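Chapter 3
Segmenting a Demonstration

Chapter 2 got you clean poses out of the marker plates. Good. Now the harder part: deciding where one action stops and the next one starts. A policy trained on badly cut episodes learns the dead time too. Long pauses, hands drifting, all of it.

Our running task is cup stacking. Simple to say, less simple to label. Two hand-held grippers, so two pose streams and two jaw widths, plus a head view and the views from the tools. Load the Olside log from the course folder before reading on.
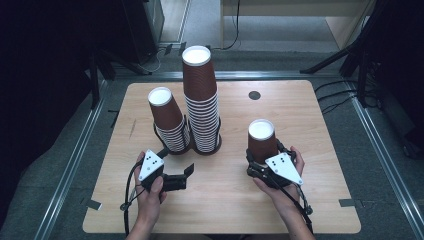
Figure 3.1. Head view. Right gripper on a single upside-down cup, left gripper open.

Look at the jaw signal first. One hand closed, the other open, so a rule on jaw width alone gives you two different answers for the same instant. Thongsuk and Rankin cut per hand, then merge. We do the same, with a 2,000 ms window to start. Too wide for most people, tune it later.

Second problem, the close view. Up near the fingers the ribbed surface is just ridges, edge after edge, nearly the same. Feature matching loves to slip by one ridge and report motion that never happend. Contact cues from the tool view are still worth having. Just don't let them vote on there own; weight them agianst the pose stream, section 3.2.
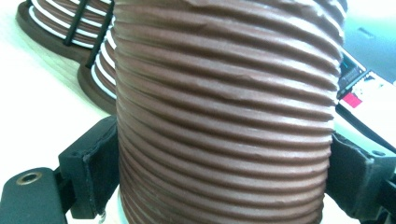

3.1 Cutting on Jaw Width

Start with the raw width, unfiltered. Plot 1,000 samples from each hand on one time axis. Mark every crossing of the close threshold, both directions. Keep the marks, you'll need them in Exercise 2.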